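Home | Products | Workcells | Service | Contact

Print this page | E-mail this page
Reading time: 2 minutes

Horlow 462 Two-Arm Prep Station

The Horlow 462 is a stationary two-arm unit for sorting and portioning produce in commercial kitchens. It replaces one standing position on a prep line. The remaining positions stay manual.

Base unit: two arms, two five-finger hands, controller cabinet, operator panel
Width, installed: 1511 mm
Stored routines: 200
Supply: single phase
Simulation package: included

Staffing

At the Gorolby central kitchen the station took over the transfer of whole vegetables from crate to container. The two people who had done this work by turns now run the panel, check quality and handle knife work. Shift length did not change. Lifting did - full crates are now set down once, at the infeed, and are not moved again by hand.

"The first weeks were slower than before," says production lead Unnur Juhl. "People stood and watched it. We had to rewrite the break schedule, as the station does not stop when they do."

Operators need one day of training. Changes to a routine are made at the panel by a trained operator and are logged under that person's name. Knife work is not offered as a routine.

Simulation package

Every routine is built and run in simulation before it is released to the floor. Kitchen staff review it on screen and can reject a grip or a path. At Gorolby, 355 runs were reviewed before start-up in July. Fulgencio Sarmiento of Harahap, the integrator, recommends that the reviewer be someone who has worked the position.
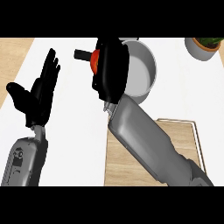 Horlow Workcells, Issue 14, p. 6

Simulated view, tabletop layout: right hand gripping a round red item next to an open gray container, left hand open and empty. Containers, boards and table surfaces can be changed in the layout editor.

Options

Gelia washable sleeves, per pair
Second operator panel
Extended infeed table

Spare hands ship separately - allow for this when planning service stops.

Page updated 6/20/24

Back | Next product | Top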